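Section 4: Setting Up the Parts Bench and Changing the Work Around It

This section covers the disassembly bench at the Wevedcombe refurbishing shop. It applies to the benches running Grundura control software with the Felside cell controller. Read it through before the first shift on the bench. The electrical connection of the arm and the emergency stop circuit are covered in Section 2 and must be finished first.

4.1 Who this section is for

It is written for bench technicians, shift leads and the people who receive parts at the test station. You do not need programming experience. Anyone who has stripped towers by hand for a few months already knows most of what the bench needs from them.

Before the arm came in, one technician took a tower from the pallet, opened it, pulled every part, tested what could be tested and wrote the ticket. The job is now split. The technician opens and prepares the case, the arm moves listed parts between case and tray, and the technician inspects, decides and signs. The ticket still carries the technician's initials. The arm has no entry on the ticket, and the shift lead should not accept one.

4.2 Before you start

1. Check that the tower has been on the intake shelf for at least 4 hours. Units from the unheated store can carry moisture.

2. Unplug all cables from the tower. Press the power button once with the cable out.

3. Scan the intake label. The Felside screen shows the model and the part list for that model. If the model comes up as unknown, set the tower aside for manual work.

4. Put on the wrist strap and clip it to the bench ground point.

5. Clear tools, cups and loose screws off the bench. A screw under the tray tilts it enough to spoil a pick.

Note: The part list is a starting point. Many towers have been upgraded by their former owners, and the list will not show it. Correct the list on the screen when you open the case.

CAUTION: Never open a power supply unit on this bench. Power supplies are removed by hand, whole, and go to the marked bin at the end of the aisle.

4.3 Placing the case and the tray

1. Remove the side panel and stand it in the rack. Lay the tower down with the open side facing up.

2. Push the case against the end stop until it no longer slides. Do not force it.

3. Set the parts tray on the bench beside the case and press down on the corners. Each corner should sit flat.

4. Free any part that is held by a screw. The arm does not loosen screws in this program.

5. Release cables that cross the part to be picked and tuck them to the side of the case.

6. Step back behind the floor line and press CONFIRM on the screen.

7. Watch the first approach. Keep one hand near the stop button until the gripper has made its first placement.
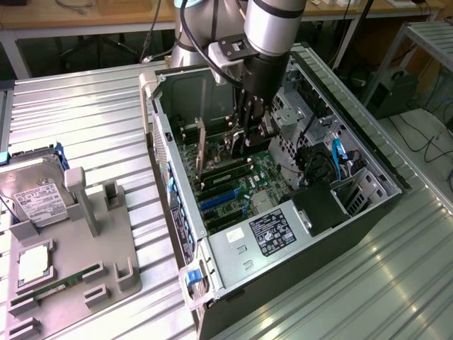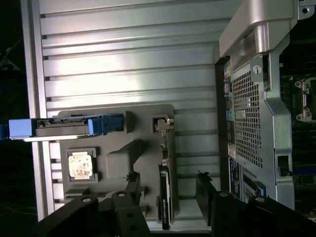
The Felside screen asks for a tray check each time the program pauses, and the check is the technician's job. Compare what is in the tray with the part list and confirm each item by name. With a hard drive and a CPU in the tray, as on the bench in both pictures, confirm the drive with its caddy as a single item and the CPU as another. Look at the CPU in its square pocket without touching it, and make sure it lies level. Mark anything you cannot confirm as HOLD. The program will skip a held item and carry on with the rest of the list.

Note: A held item is not a fault and does not count against the shift. We found in the first weeks that people were confirming doubtful parts to keep the numbers up. The hold count was taken off the shift report in June for that reason.

4.4 Running the bench

1. Choose the program on the Felside screen. Use SINGLE for the first tower of the shift and STANDARD after that.

2. Check that the speed is set to 90 or lower. Higher settings are locked and need the shift lead's code.

3. Press START. The light on the post turns from white to green.

4. Stay within reach of the stop button during the first tower. After that you may work at the preparation table, provided you can see the post light from there.

5. When the light turns amber, go to the bench and read the message before you press anything.

6. When the list is finished, wait for the arm to return to its rest position. The light turns white.

7. Lift the tray out with both hands and carry it to the inspection table.

CAUTION: Do not reach into the case while the light is green or amber. Amber means the arm is waiting. It does not mean the arm is off.

4.5 Common messages

GRIP LOST
The fingers closed but did not hold the part. Press STOP, look for the part in the case and on the bench, and put it in the HOLD box even if it looks sound.

FORCE LIMIT
The part did not come free. Usually a latch is still closed or a screw was missed. Press STOP, wait for the white light, free the part and choose RETRY. Two force limits on the same part end the attempt. Finish that part by hand.

POCKET OCCUPIED
The program expected an empty pocket in the tray. Check whether a part from the last tower was left behind. If so, find its ticket before you go on. Do not guess which tower it came from.

VIEW BLOCKED
A cable or flap is in the way of the wrist camera. Move it aside under white light only.

4.6 How the work is shared

The points below were agreed with the technicians before the benches went live. They are printed here so that every shift works to the same ones.

Preparation takes more time than it used to. Cables that a person would simply push past with a thumb have to be moved out of the way first. Allow for this when planning the shift, and do not schedule one technician for more than two benches. Watching two arms and preparing cases for both is a full load.

Lifting has not changed. The arm does not lift towers. The lift table must still be used for every unit coming off the pallet, including the light ones.

The repeated pulling of cards and drives has dropped for most people, and reports of sore thumbs and wrists have gone down with it. Standing time has gone up. Each bench has a mat and a high stool, and the stool is there to be used during STANDARD runs.

Technicians rotate between preparation, inspection and manual work, with no more than 4 hours at one position. Manual work is kept in the rotation on purpose - unknown models, damaged cases and held parts all need someone with practiced hands, and that practice fades quickly. New starters work by hand for their first 7 shifts before they are assigned to a bench.

Pay grades were not changed by the move to the benches. Technicians who write or correct part lists are booked to the Fikre code for that time. Enter it yourself at the end of the shift. The system will not do it for you.

4.7 Inspection and ticket

1. Take each part from the tray and look at contacts, corners and labels.

2. Scan the part where it has a readable label. Type the number by hand where it does not.

3. Mark the part PASS TO TEST, HOLD or SCRAP.

4. Write any damage on the ticket, including damage you believe was there before. If you are not sure whether the gripper caused a mark, write "not sure".

5. Initial the ticket and send it with the parts to the test station.

The test station may return a part with a question. Answer on the same ticket. Please do not open a second one, as the two cannot be joined later.

4.8 Cleaning and end of shift

1. Finish the current tower or cancel the program. Do not leave a half-stripped case for the next shift without a note on it.

2. Move the arm to rest and switch the bench to SERVICE.

3. Wipe the gripper fingers with a dry lint-free cloth. Do not use solvent.

4. Brush out the tray pockets. Dust builds up in the corners and lifts small parts.

5. Check the arm cable for rubbing or kinks.

6. Write the tower count in the bench log. At a count of around 800, ask the shift lead to book a finger inspection.

Worn fingers, cracked trays and missing end stops are reported on the yellow form. Tape over a crack is not a repair, and a taped tray must be taken out of use.

Section 5 covers the test station and returned parts.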